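**Marble counter, honed vs. polished, and whether to seal at all**

*Forum: Kitchens > Stone and Solid Surface*

---

**dovetail_ross** wrote:

Replacing the counters in a 1960s galley kitchen. The run is short, one side only, with a sink at the far end. I want white marble with gray veining. My partner is fine with it as long as I do the maintenance.

Two quotes so far. Gadell is polished, 3 cm, eased edge, penetrating sealer included. Rallis is honed, 2 cm with a built-up front edge, sealer extra. The Gadell number is 3886 installed. Rallis comes in lower but charges 200 for the sealer, which seems high for one coat.

Questions:

1. Is honed worth it for etching?
2. Does a sealer do anything on a dense white marble?
3. Any problem with 2 cm over standard cabinets?

---

**kerf_and_set** wrote:

Taking these in order.

1. Yes. Etching is acid dissolving calcite at the surface. It happens at the same rate on either finish, or close enough. On polished stone the etch is a dull spot in a reflective field, so you see it from across the room. On honed stone it is a dull spot on a dull field. You will still find it at a low angle with the under-cabinet lights on.

2. Some. A penetrating sealer slows absorption of oil and water. It does nothing for etching. Put a spoonful of water on the sample for ten minutes. If the stone darkens, seal it. If it doesn't, you are mostly paying for the label.

3. 2 cm is fine if the substrate is flat and continuous. Ask who supplies the plywood.

---

**limewater** wrote:

Disagree on point 1. I have had both. Honed picks up oil faster because the surface is more open, and in my kitchen the oil stains have been harder to live with than the etches. An etch on polished stone can be worked out with polishing powder and a felt pad. A butter stain in a honed slab means a poultice and two days of not using that section.

The usual advice is "honed hides everything." It hides one thing.

---

**kerf_and_set** wrote:

Fair on oil, if it was unsealed. Was it?

---

**limewater** wrote:

Sealed by the shop, once, at install. I resealed in October of the second year, after the stain. The water test had been failing for months by then and I had not been checking. So some of that is on me. I would still pick polished.

---

**tanner_flats** wrote:

Get the slab in front of you before deciding on finish. Heavily veined pieces behave differently across the surface. The gray parts on mine take up water noticeably faster than the white ground, so the ten-minute test gives two answers depending on where you put the spoon. Test both.

Veining placement matters too. The layout on my slab puts the busiest streaks toward the middle and along one side, with a gray band on the front edge. Here it is:

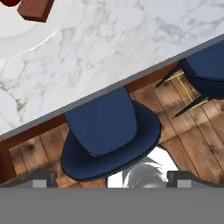 ### Things I would settle with the shop before templating

- Where the seam goes, if there is one. Keep it away from the sink cutout.
- Edge profile, in writing, with a physical sample. "Eased" means different things at different shops.
- Whether the front edge is the same stone, a built-up lamination, or a separate strip. A color change there is permanent.
- Which sealer, by product name, and how many coats.
- Who pays if the slab breaks at the cutout.

Render first, then tape the actual slab at the yard. A render gives you the proportions. It won't tell you how the stone looks under your own lights.

---

**dovetail_ross** wrote:

Useful. I had not thought to ask about the edge. Rallis said "built-up" and I took it to mean they miter it.

tanner_flats, did you end up with honed or polished?

---

**tanner_flats** wrote:

Honed, sealed twice, 24 hours between coats. No stains so far. Several etches near where we cut citrus. We use a board now.

"Built-up" at most shops is a strip glued under the front, with a visible line if you crouch. Mitered is a separate line item and costs more. Ask.

---

**grit_3000_and_up** wrote:

Nobody has mentioned grit. "Honed" is not one finish. A shop can stop at 200, 400 or 800 and call all of them honed. At 200 the surface feels chalky and grabs every fingerprint. At 400 it is smooth and flat. By 800 there is a slight sheen and cleanup is much easier. I have a sample of mine that was taken to 1000 and visitors assume it is worn polish.

If limewater's honed slab was a coarse one, that explains a good part of the oil trouble.

---

**limewater** wrote:

I don't know what it was. The invoice just says "honed." The samples at the shop were smoother than what I got, so you may be right. It doesn't change the fact that a buyer who doesn't know to ask gets the coarse one.

---

**grit_3000_and_up** wrote:

Agreed. Put the number on the contract.

---

**kerf_and_set** wrote:

On the sealer charge: 200 for a short run is high if it is one coat. A bottle that covers that area twice can be had for 50. Application:

1. Clean with a neutral cleaner. Let the stone dry overnight.
2. Flood a small section. Keep it wet for the time on the label.
3. Wipe off everything. Any residue left to cure turns to haze.
4. Repeat after the interval on the label.

Step 3 is where people get into trouble. Work in sections you can reach without leaning on the wet part.

---

**nekbridge_stone** wrote:

Fabricator here (Nekbridge, so discount accordingly). Two corrections.

The ten-minute test is short for dense marble. We run it for thirty, with a glass over the water to limit evaporation.

Also, 2 cm with a wide overhang needs support. Past 6 inches I want brackets. On 3 cm I would go to 10. If the original poster wants a place to sit at the end of the run, that alone could decide between the quotes.

---

**kerf_and_set** wrote:

Thirty is fine. I doubt it changes the answer on most slabs, but it costs nothing.

---

**dovetail_ross** wrote:

No seating, overhang is standard. I wrote to both shops this morning. Gadell will hone the 3 cm slab for no extra charge and put 400 grit on the contract. Rallis confirmed the edge is a glued strip and wants more for a miter, which closes most of the price gap.

There is also a yard called Ploltunton that sells remnants. Has anyone bought a remnant long enough for a galley?

---

**tanner_flats** wrote:

Not from them. Remnants that long do turn up, but you take the veining you get. Bring your template and check the back for mesh and resin. Mesh isn't a defect by itself, but ask why it is there.

---

**limewater** wrote:

And run the water test on the remnant. Thirty minutes, glass on top, once on white and once on gray.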